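Samham opens its new teaching commons to first-years this April

Teaching at Samham University has a new home, and what a home it is! After a long spell of scattered seminar rooms and borrowed lecture halls, the School of Public Affairs has moved its core courses into the Clitia Building, on the Tramville side of campus, and the first students through the doors have been telling us how much they like it.

The move comes with something bigger than fresh paint. From this term the school is also changing how its core course for new master's students is taught. The old pattern of a long weekly lecture followed by a large discussion class has gone. Students now meet in small groups, with a shorter talk at the start of the week to set up the problem they will be working on.

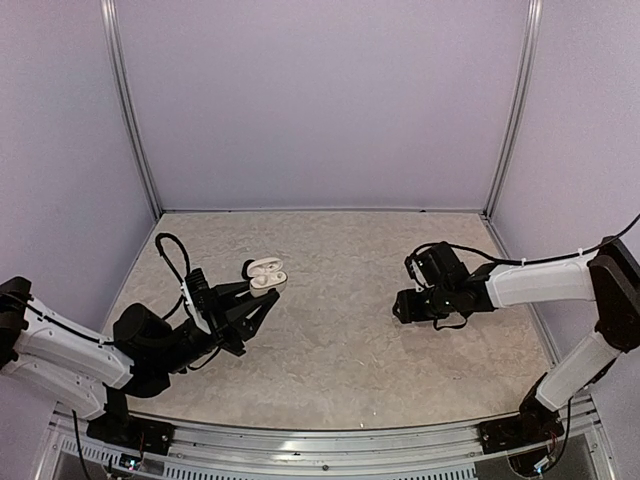

How the new course works

The course runs in four blocks. Each one begins with a real policy question, such as how a town should price its buses or who ought to pay for flood defences, and students spend the block reading, arguing and writing their way towards an answer. They work in groups of four, and the groups are shuffled at the start of every block so that everyone gets to hear how other people think.

There is still an exam, but it counts for less than it did. More of the mark comes from short written briefs, each one no longer than two pages. Anyone who has ever tried to explain housing finance in two pages will know how hard that is, and also how satisfying it feels when the last paragraph finally falls into place.

Tutors have been given more time to comment on drafts, and students get their comments back before the next brief is due. In the end-of-pilot survey that was the change people praised most warmly. Several wrote that they had never before been asked to go back and improve a piece of work after handing it in. One said she now rewrites her emails too (we are taking that as a compliment).

The Namboodiri Prize

Alongside the new course, the school is launching the Namboodiri Prize for teaching, which will be awarded for the first time this summer. Students and former students can both put names forward, and so can teaching assistants, who often see the best classroom work at close range. The panel is asking for stories in place of scores: a moment when something became clear, a seminar that carried on down the corridor, a question you are still thinking about years later.

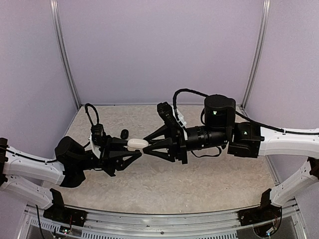
Nominations can be as short as a paragraph. You don't need to have taken the whole course with the person you are putting forward, and there is no limit on how many people may nominate the same teacher. The form is on the school's pages, under Teaching, and it stays open until the end of term. Paper copies are at the front desk of the Clitia Building for anyone who would sooner write by hand.

The winner will give a public talk in the autumn, on any subject they like, and will receive a grant to spend on their teaching. The panel has promised to be generous about what that means. Books, field trips and guest speakers are all fine, and so is a good coffee machine for the seminar room if a decent case can be made for it.
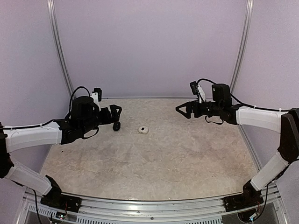 Samham University News Desk

Applications for next year's master's intake are open now, and we would love to hear from people who have been out of study for a while. Roughly three in ten of this year's students came to the school from full-time work, among them nurses, planners and a former ferry pilot, and their seminars are all the livelier for it. Part-time students follow the same core course over a longer stretch, with evening groups that start at 6 pm.

If you'd like to see a class before you decide, visitors are welcome to sit in during the second and third blocks. Write to the admissions office first so that a seat can be found for you, and say which subject you're most interested in. Groups working on transport and local government have proved especially popular, so it helps to name a second choice.

The building is an easy walk from the Tramville stop, up the hill and left at the library. The ground-floor reading room is open to everyone at the university, whichever school they belong to, and it stays open into the evening throughout term. The window seats go early, so bring a book and get there before lunch!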